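Findolo Police Oversight Project
Progress report to the Quintero Fund, March

We have now read 400 complaint files, 19 of which the department first told us did not exist. They were in Veltavwood, filed under parking.

Dalia Grigaitė has finished coding the use-of-force cases. The new chief has met with us twice and agreed with everything, in the sense that he nodded.

Spending is on track, apart from copying fees – the records office charges by the page and prints on one side only. 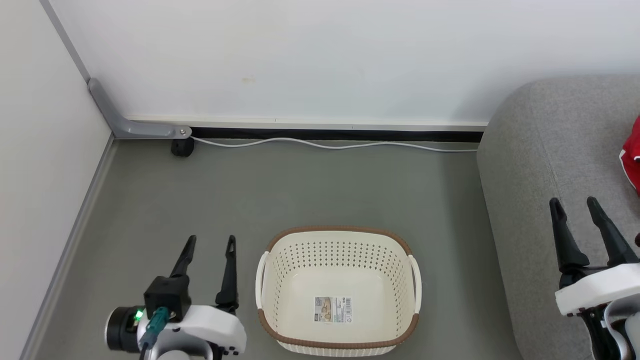 Austra Kütt is still waiting on body camera logs for 14 officers. The legal deadline passed in the winter. We have appealed, and would like to move 2 percent of the travel line to postage.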